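Studero Opens Free Neighborhood Tile and Brick Workshops in Parnstead

By Leire Vallejo

Anyone who has ever wanted to fix a loose tile or lay a straight row of bricks now has a place to learn, and it won't cost a cent!

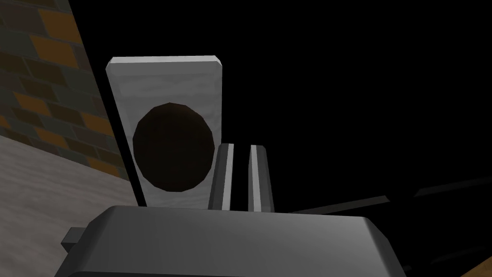 PARNSTEAD, April 4, 2026 – Studero is opening its spring workshop series to all adults in town, with 20 places in each class and no experience needed. The series runs for four weeks at the old Palacios building on Gitmont Street. 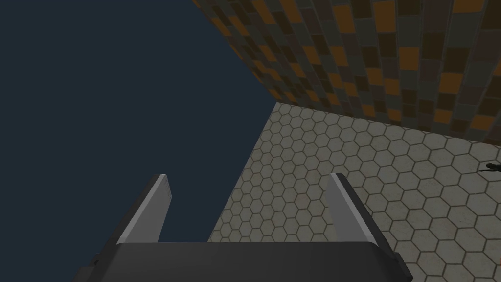 Lessons start with mixing mortar and move on to cutting, spacing and grouting. Roughly 55 people signed up for the January trial, and many asked for a longer course.

"People came in nervous and went home talking about redoing the whole kitchen," said lead instructor Anselmo Zabala. "I loved every minute of it."

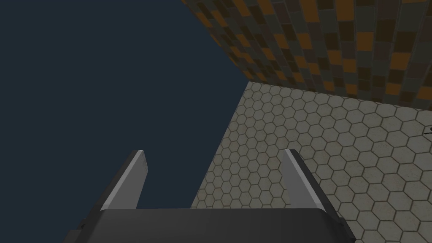
Each class lasts two hours, with tools and aprons provided. Please wear closed shoes. Sign-up is at the front desk, and evening classes fill first.

Last updated: April

Contact | © Studero | Back to top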